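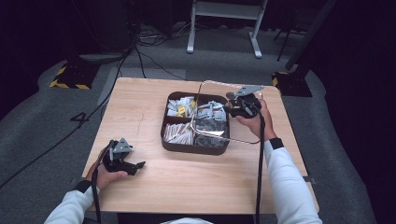
4.3 Working at the table with hand-held grippers

This section applies to all Grivent hand-held gripper pairs used at a Sturnano station. It covers sorting and picking tasks with small packets in a divided tray. Read section 4.2 (Power and connection) first.

Before the session

1. Check that the station number on the floor matches the number on the work order.
2. Place the tray on the table within easy reach of both hands. Each compartment shall hold one kind of packet only.
3. Fasten a cuff on each wrist. The cuff shall be snug but shall not press on the skin.
4. Take up one gripper in each hand. Let each cable fall freely towards the floor, clear of the tray.
5. Open and close each gripper fully, 2 times, before touching any item.

CAUTION: Cables on the carpet are a trip hazard. Keep the operator's standing area clear and do not step over a cable while holding a gripper.

During the session

6. Keep both grippers above table height. A gripper that is not in use may rest on the tabletop beside the tray.
7. Lift packets one at a time. Do not drag a packet over the divider between compartments.
8. If a packet falls to the floor, leave it there until the recording has been stopped.
9. Stop after 200 picks or when the hands become tired, whichever comes first.

NOTE: Bases with yellow-and-black striping mark equipment that must not be moved by the operator. If a base has been knocked, stop work and report it to the station supervisor.

After the session

10. Set both grippers down before removing the cuffs.
11. Return all packets to their compartments and replace any that are torn.
12. Enter the tray code and the number of picks on form 962.

Faults shall be reported under code 3658. A gripper with a damaged cable shall be withdrawn from use and labelled.

For tasks using two trays, see section 4.4.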